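Open house at Memow, quick notes

Posted May 10, 2020

Writing this up way late, the trip was back in January and the notes have been sitting in my coat since. Sorry Sylvie.

Memow is the old dairy hall outside Nernau where Sylvie Doucette and her crew record worship albums, run the kids' songwriting camp and rent rooms to anybody with a guitar and not much money. Once a year they open the doors. I drove up with my sister. 251 km, snow most of the way, one very bad coffee.

Getting in

Parking is across the road, watch the ditch. Sign-in at the side door, not the front. Somebody hands you a name tag and a bowl of soup. Good soup. Pea.

The main room

Where the choirs get tracked. Still has the dairy tile on one wall and they've left it because the singers like it. Bright, a bit harsh on the high parts to my ear, but Darlene Gagnon had the Condelum youth choir in there doing a run-through of Psalm 24 and I had to go stand by the coats for a minute. Lovely. No mics, just the kids and an upright piano that wants tuning.

Darlene writes most of their stuff now. Used to play bass in a loud gospel band, two albums, both out of print. She's trying to get the second one re-released. I asked about the first and she said "leave it where it is."

The tape room

Favourite part. Shelves to the ceiling, almost 700 reels, mostly church concerts and camp meetings going back decades. Sylvie is getting them transfered one at a time. She played us a bit of Huenchumán, the brother and sister duo who toured the little churches out west with an accordion and a borrowed van. Hiss all over it. Didn't matter. The harmony on the second verse, I wrote down "!!!" and nothing else, so thats my review.

Some reels are sticky and have to be baked first. I didnt follow all of it. They take donations for the tape work, jar by the door, or ask for Sylvie.

Other rooms

Small vocal booth, warm, smells like cedar. Camp room upstairs with the kids' lyric sheets pinned up, one about a goat who gets saved. Workshops down the back hall, did those fast, my sister was already in the car.

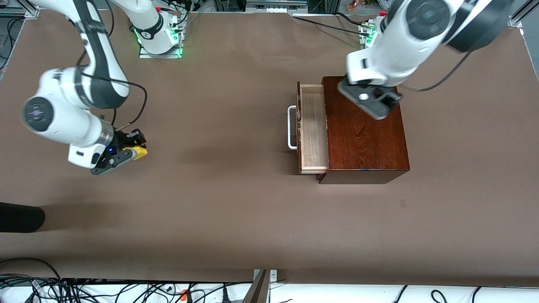

Evening singalong

Came back in for this after supper. Hymns first, then requests. Darlene on bass, Sylvie on piano, the Condelum kids up way past bedtime. Three hymns I knew, the rest I faked. Someone asked for a fast one and got it twice.

Bring indoor shoes, the floor is freezing. Cash for CDs, no card machine. We left before the last song on account of the roads and I'm still annoyed about it.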